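Keeping the Old Thing Working
Jan 20, 2024

My kettle stopped in November. It is a Melta, a cheap one, and when I pressed the switch the small light came on and the water stayed cold. I took it back to the shop where I had bought it. The young man at the counter was very polite. He looked at the receipt, he looked at the kettle, and he told me the guarantee had ended 4 weeks before. Then he offered to throw it away for me, as a kindness.

I have thought about this offer many times. In the country where I grew up, an object that stopped working was a sick member of the household. You put it on the shelf and you waited for the person who could help. My grandfather had a radio which was opened so often that the screws would no longer hold, and he closed it with a belt. Here, where I have lived for many years and where I am happy, an object that stops working is already rubbish, and it remains only to decide which bin.

I do not want to write another essay about how the old days were better. My grandmother washed sheets by hand until her fingers opened in winter, and when the first washing machine came into her kitchen she cried. Cheap goods have given many people an easier life, and a person who has never been poor should be careful when he complains that things cost too little. But I think we have lost something that did not need to be lost, and I would like to say what it is.

When I buy a thing, I believe that it becomes mine. But a thing I am not able to open is mine only in part. My Felard vacuum cleaner is closed with a screw whose head has a shape I have never seen in any shop. I wrote to the company and asked for the tool. They answered that the product contains no parts for the user. I read this sentence several times. I am the user, and the belt inside, which was broken, was a part that I was using.

The guarantee is a part of the same habit of mind. It tells us how long the maker is willing to think about us, and after that date we are strangers to each other. I would prefer a different promise: that for ten years I can buy the belt, the seal, the small wheel, at a fair price, and that a drawing exists which shows me where they go. This costs the maker a shelf and some paper. My mother's sewing machine, a Nanov, came with a booklet of 102 pages, and 3 of them were only about the correct way to oil it.

There are still some things that are built with the idea that somebody will look inside. The ordinary desktop computer is one. You take off the side and the parts are there to be seen, each with its own place, and a person with patience can learn their names in an afternoon.
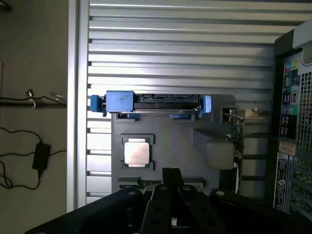
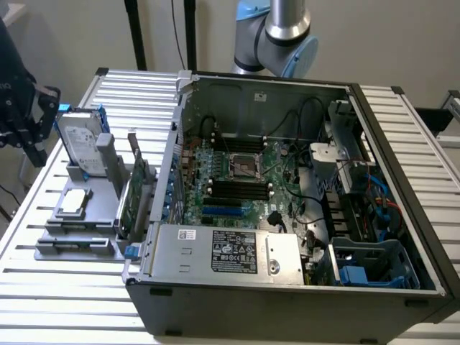 A desktop computer case, open to the inside.

People will answer that repair is not worth the money, and often they are right. In Guthrie Street, close to my flat, there was a man who mended lamps and irons. He asked for half an hour of his work what a new iron costs, and this was not greed, he had rent to pay like everyone. His shop sells telephone covers now. I went to him perhaps twice a year and I liked to say how much I valued him. Twice a year does not keep a shop open, and I include myself in the blame.

So I do not think the answer is only in our good intentions. If a new iron is cheaper than half an hour of a skilled person, most people will buy the iron, and I cannot scold them. The price of the iron is low partly for the reason that no one has yet paid for its end – the lorry that collects it, the field where it lies. If this cost were added at the shop, the man in Guthrie Street would look less expensive. I would lower the tax on repairs as well. I am not an economist and maybe there are difficulties I do not see.

What I can speak about is the feeling. I took the kettle home again, and with a borrowed screwdriver I opened its base on the kitchen table. I found a thin wire that had come away from its place. A neighbour with better hands than mine joined it again, and he checked it properly before we filled it. The part cost nothing. We gave it 50 more boilings, as a sort of bet, and it has passed this number long ago.

It is not a beautiful kettle. The lid is loose and I would not choose that green again. But I know now what is under it, and I notice that I clean it more often.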